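Nedetti Hardwax Oil for Tables and Worktops

Clear satin, 2 sizes
Sold by Clorkance Finishes

Product summary

Nedetti Hardwax Oil is a clear finish for indoor wood that gets daily use. It is made for dining tables, desks, kitchen worktops and shelves. It soaks into the surface and leaves a thin layer of wax on top, so the wood still feels like wood when you put your hand on it. It can be patched later without stripping the whole piece.

We have stocked it since we moved out of the old Tukico building, and it is the finish we use on the tables in our own shop.

What is in the can

Plant oils, hard waxes, a low-odor solvent and a small amount of drier. There is no stain or pigment in the clear version. It will darken most woods slightly, in the same way that wiping them with water does. On pale woods the change is small. If you want to keep the wood as light as it is when freshly sanded, order the Nedetti Pale instead, which carries a little white to offset the yellow in the oil.

Before you start

Take off any old varnish or lacquer completely. The oil cannot get through it and will stay sticky on top. Old oil or wax can usually be sanded back with the rest of the surface.

Sand with 80 grit first if the top has scratches or old finish on it, then work up in steps to the grit you want to finish with. Do not go too fine. A surface that has been polished smooth takes up less oil and wears sooner.

Vacuum the dust off, then wipe with a clean dry cloth. If you are working on oak, keep steel wool away from it. Small bits of steel stay in the pores and turn black the first time someone spills a drink.

Try the finish on the underside or on an offcut before you commit to the top.

How to apply

Stir the can well with a flat stick. Do not shake it. Pour a small pool on the wood and spread it with a white pad or a short-nap cloth, going with the grain. You want a thin, even coat. Leave it 18 minutes, then wipe off everything that has not soaked in. Turn the cloth often. Anything left standing will dry as a tacky patch, and the only cure is to sand it and start over.

Let the first coat dry overnight with a window open. Apply the second coat the same way, but expect to use much less. Most tables need 2 coats. End grain will drink more than the flat of the board, so go back over the ends before you wipe down.

Keep dishes and laptops off for a few days. Do not put a cloth or rubber-backed mat on the table until the finish has fully hardened.

Sheen

Satin is the only sheen we carry in the clear version. It is duller than varnish but it is not flat. Facing a window it will still throw back light, and a customer who wants no shine at all should look at Reuter Matte Oil, listed separately. The Reuter product takes longer to dry and marks more easily - keep that in mind for a kitchen.
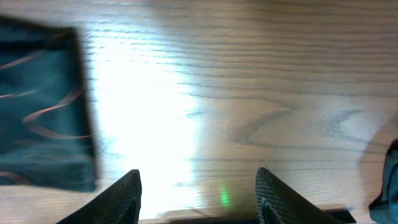
Flat-sawn boards tend to soak up oil unevenly where the grain opens into wide arches, so check those areas after wiping and add a little more if they look dry.

Care and repair

Wipe with a damp cloth and a drop of mild soap. Skip spray polish and anything with ammonia or bleach in it. If water stops beading on a spot, rub on a very thin coat, wait, and buff it off. A ring from a glass can often be taken out with a gray pad and the same thin coat.

Safety

Rags soaked in this product can heat up and catch fire on their own. Lay them flat outdoors to dry, or put them in a metal can filled with water and close the lid. Do not leave them in a pile or throw them in the trash. Keep the open can away from flames and heaters. Keep out of reach of children.

Ordering

Item 101-S: small can, enough for a desk or small table
Item 101-L: large can, enough for a large dining table, both sides
White pads are sold separately.

Cans cannot go by air, so allow extra time for delivery. Unopened cans can be returned. Once the seal is broken we cannot take them back.

Questions about matching an older finish go to Ikechukwu Ezeani at the Clorkance counter. Bring a sample of the wood if you have one - a piece the size of your palm is enough.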